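Compte rendu de la réunion des maraîchers bio de Drotdale
Vendredi 29 novembre, salle du haut

Bonsoir à toutes et à tous, c'est encore moi qui tiens le stylo, alors soyez indulgents (et si j'ai oublié votre intervention, écrivez-moi, je corrigerai !).

Étaient là 18 adhérents. Excusés : ceux de Ravby, bloqués par la livraison des paniers. On a commencé en retard à cause de la clé, passons.

1. Compte rendu précédent
Adopté sans remarque, à part l'orthographe de « Jodico » que j'avais massacrée trois fois. Pardon à eux.

2. Compost commun
Gros morceau de la soirée. Afaf Khalaf a présenté les analyses du tas de Ravby : mûr, mais encore pauvre en azote, et on a eu droit à un beau débat sur le fumier de cheval. Moi je suis pour, je l'ai dit et je le redis. Il est décidé d'en faire venir une benne avant les semis de mars et de retourner le tas deux fois d'ici là.

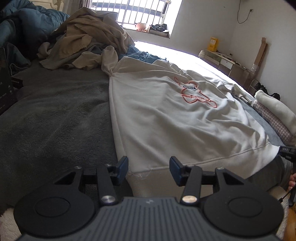 Feuille de liaison n° 415 – page 2

3. Semences
La commande groupée part chez Jodico, comme l'an dernier. Budget voté : 2000 euros, une abstention (la mienne, je trouve qu'on prend trop de courges et pas assez de fèves, mais bon). Les listes sont à me rendre lisibles, s'il vous plaît, j'ai passé une soirée entière à déchiffrer « panais » la dernière fois. Pour la tomate Tak, chacun garde ses propres graines et on s'échange les surplus à la prochaine réunion.

4. Certification
La visite de contrôle approche. Afaf propose de relire les cahiers de culture à deux avant le passage, et franchement c'est une bonne idée, on a tous des trous dedans. Quatre personnes se sont inscrites 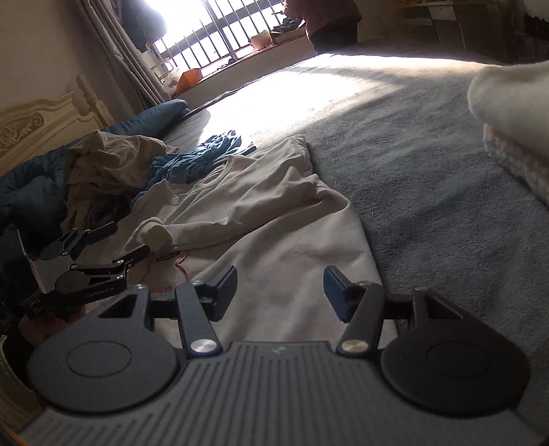 tout de suite, les autres peuvent encore le faire auprès d'elle. Pensez aux factures de terreau, c'est là-dessus qu'on nous avait embêtés. Pensez aussi au plan des parcelles, celui de Drotdale n'a plus rien à voir avec ce qu'on cultive !

5. Serre et voiles d'hivernage
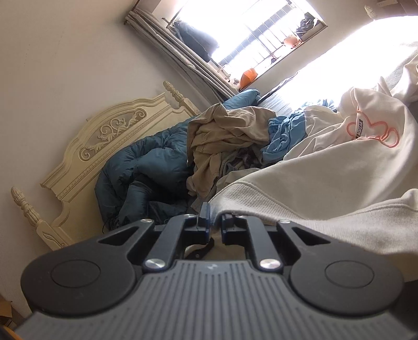 La bâche de la serre commune est fendue côté nord et le devis pour la changer monte à 3000 euros. Aïe. On répare au ruban cet hiver et on redemande un prix ailleurs. Quant aux voiles, je me permets d'insister : ils se plient et se rangent sur l'étagère. En ce moment, le coin des voiles ressemble au lit défait de la photo, tout en tas, et on ne retrouve jamais la bonne longueur. Je passerai mettre des étiquettes.

6. Divers
Il manque une grelinette. Si elle dort dans votre remise, ramenez-la, on ne dira rien. La soupe de potimarron était excellente, recette demandée par plusieurs d'entre nous.

Séance levée à l'heure du dernier bus. Prochaine date à fixer par message.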